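The case for the stated tolerance

Ilgın Akgül
30/09/2026

Drawings issued for small-batch machining in this country carry too many tight tolerances and too few considered ones. I have quoted work from drawings for 20 years, first at Ramberg and now on my own account, and the pattern has not changed. A bracket that bolts to a painted frame arrives with every dimension held to a few hundredths of a millimetre. The designer did not choose that figure. It came with the title block.

The default problem

A title block tolerance applies to any dimension that has no tolerance of its own. It was a sensible convention when a draughtsman drew the sheet by hand and a checker went over it in red pencil. The checker would ask what the part mated with. In most offices that position has been gone for a long time, and the template has stayed. Templates get copied from job to job, usually from whichever job was the most demanding.

The cost is easy to show. Last November I priced a mounting plate for Vuvier at a quantity of 300. At the tolerances drawn, the plate needed a second setup and full inspection of 13 features. Two of those features located anything. With the other 11 relaxed to a general medium class, the batch price fell by a little over $4,000, and the plate did the same job. Vuvier reissued the drawing. Most customers do not, as a revision has to pass through an approval system that costs them more in labour than they expect to save.

What the shop does with it

Machinists know which dimensions matter, or believe they do. When a drawing asks for everything, the shop begins to grade the requests privately. The bore gets measured with care and the outside profile gets a quick pass with the calipers. This works until the day the profile was the critical dimension, and the drawing gave no means of knowing it.

Ashwin Rajan, who ran inspection at Cestura, put the opposite view to me in writing. His argument is that a tight blanket tolerance is cheap insurance on a modern machine, which will hold the figure anyway, and that a designer's hour is worth more than a few minutes of cycle time. I accept the first half for short, stiff parts in aluminium. It fails on thin walls, on anything heat treated, and on any part where inspection takes longer than cutting. It also assumes that the designer's hour is saved. In my records it is spent later, on the phone to me, with the material already on the saw.
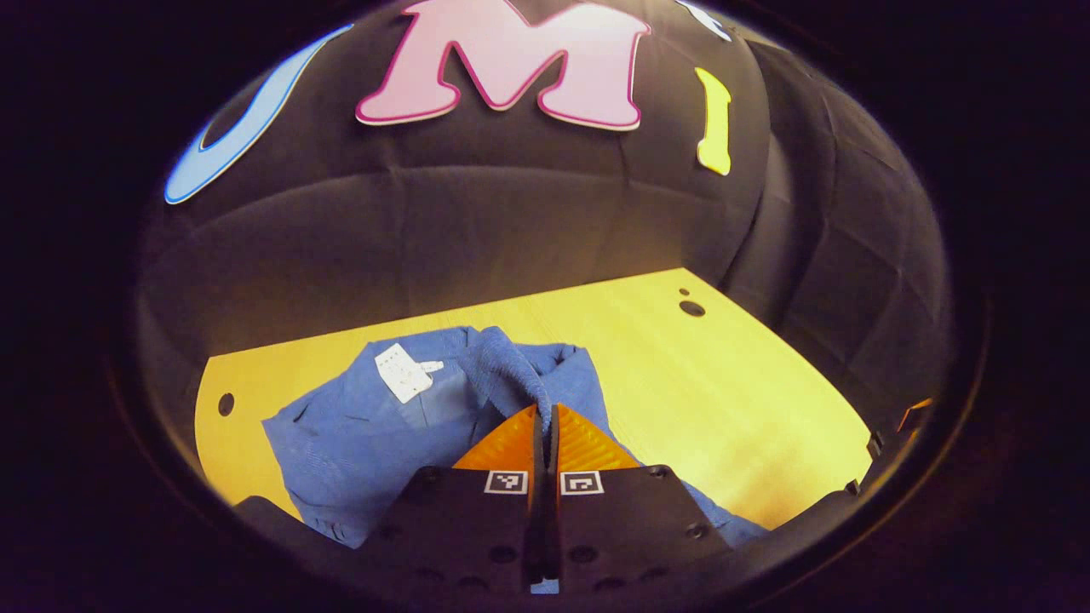

What should change

The general tolerance on a template should be loose enough to be wrong for a critical feature. A designer who needs better is then obliged to say so, and the act of saying so tells the shop where to look. Functional dimensions should be stated individually, from the datum the part sits on in service. Anything left over can take the general class.

Sastry adopted this for its fixtures and now issues each drawing with the mating part outlined in a thin broken line. The outline answers half the questions I used to send back. I would like to see it taught in the trade colleges alongside the symbols, which apprentices learn thoroughly and then meet on very few of the drawings they are handed.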